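Last updated: February 4, 2024
Shares 5 | Comments 2

4. Setting Up the Barham Unit for Room Work

4.1 From bench to floor

We had spent most of our time with the Barham unit at a fixed bench, where a bad grasp costs very little and every cable can be tied down. Moving it into a furnished room was the part of the Umard project we looked forward to most, and it changed nearly everything about how we prepare the machine. The two tasks chosen for this stage were plain household ones: carrying a waste bin by its rim, and handling a small lidded container near a table. Both use the same pair of black, jointed hands, and we were delighted to find how much a simple bin can teach you about setup!

Start with the cables. The long lead from the back of the robot has to reach the wall side of the room and still leave slack for a turn. We lay it in wide curves on the floor (tight coils pull at the hip when the robot steps) and walk its full length before power goes on. The overhead line gets the same check. After that we look at each wrist, open and close the fingers with no load, and compare the thumb position with the value saved from the bench.

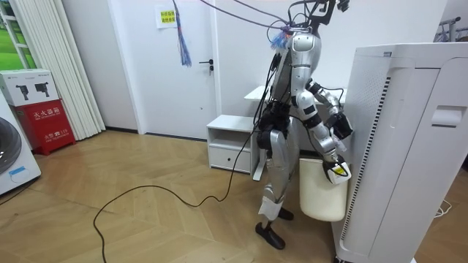
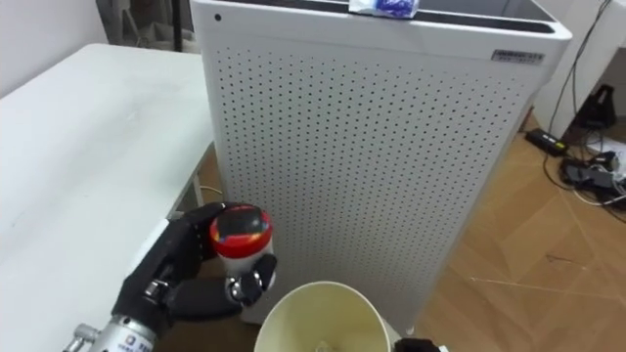
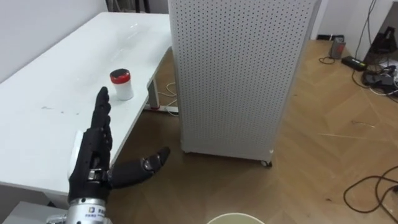
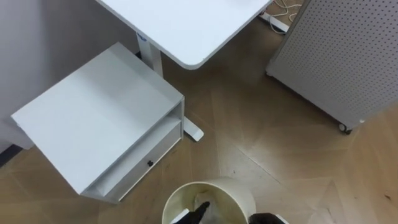
Figure 2. Room setup of the Barham unit. First: the bin held by its rim, with the cable trailing across the floor. Second: a red-lidded canister in the grip. Third: a hand with fingers straight and thumb out to the side. Fourth: both grippers at the bin.

Buckley Room Robotics Group

4.2 Hand checks

The open pose in the third picture of Figure 2 is our favorite starting point. With the fingers pressed together and the thumb well clear, a joint that has drifted is easy to spot by eye, even before reading the logs. We run 100 open and close cycles per hand after any work on the wrist. If the thumb comes back short of its saved position, we loosen the coupling, reset the zero, and run the cycles again.

Small round objects are the harder test. A canister can roll inside the fingers when the lower one closes late, so we tune the closing order first and the force second. Doing it the other way cost us a good part of March, and we would happily spare others the trouble. Once the order was right, the force setting hardly needed touching.

4.3 Rim grasps

A bin rim is thin and curved, and its liner can bunch up under the fingertips. We set the approach angle so the fingers come down steeply, and we keep the second gripper close to the outside of the rim during the approach. The bench settings made at Ristville were a fine base for this, but the wrist angle had to be taught again for a bin standing on the floor. Teaching it by hand was quick and (we admit) a lot of fun.

4.4 Regular care

Finger pads are wiped before each session. The coupling screws get a look after up to 200 grasps, sooner if the hand sounds rough. We keep one log per hand, left and right, and write down every zero reset with the reading before and after. Those short notes have already helped us tell a worn coupling from a bad saved value, and we plan to carry them over to the next unit unchanged.

Related items
Cable routing for walking robots in small rooms
Thumb zero drift: notes from the Ristville bench
Umard project: choosing household test objects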